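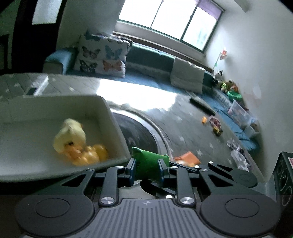 Etwas Weiches, Grünes zwischen den Backen, daneben das Küken in der weißen Kiste.

So, der Handgreifer greift wieder ordentlich! Letzte Woche war ich kurz davor, das Ding zurück in den Karton zu legen, weil die rechte Backe immer ein bisschen nachhing (man merkt das erst, wenn man weiche Sachen packt, bei harten Teilen fällt es kaum auf). Rin Kamata hatte gleich auf die Drehbolzen getippt, und genau dort saß der Dreck - feiner Flusenfilz, fest ins Fett gedrückt.

Also alles runter, Gelenke mit Pinsel und Alkohol geputzt, ganz wenig neues Fett rein und die Schrauben über Kreuz angezogen. Bei mir mache ich das ab jetzt alle 200 Griffe, vorher hatte ich einfach gewartet, bis es hakt.
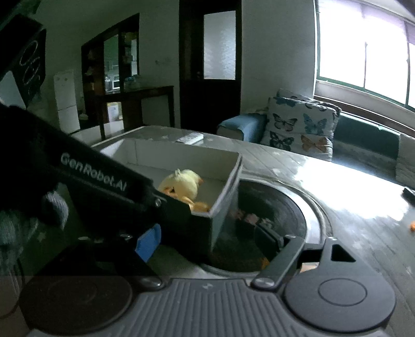

Die blauen Pads sind ein Thema für sich. Ich wische sie nur noch mit einem feuchten Tuch ab und lasse sie 10 Minuten liegen, bevor ich weitermache. Seifenreste sind Gift, dann rutscht jede glatte Kante weg. Und bitte die Schrauben am Backenansatz nicht anknallen, ich habe mir im Januar so ein Gewinde ruiniert und durfte dann sechs Tage auf Ersatz von Rimton warten...

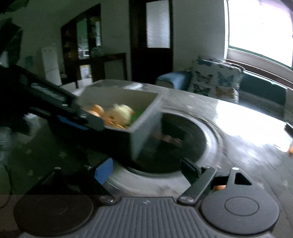
Weiße Kiste schräg im Greifer, mit Plüschtier und runder orangefarbener Frucht.

Als Nächstes kommt das Spiel im linken Gestänge dran, da will ich dünnere Scheiben probieren. Falls jemand eine gute Quelle dafür hat, schreibt mir gern in die Kommentare!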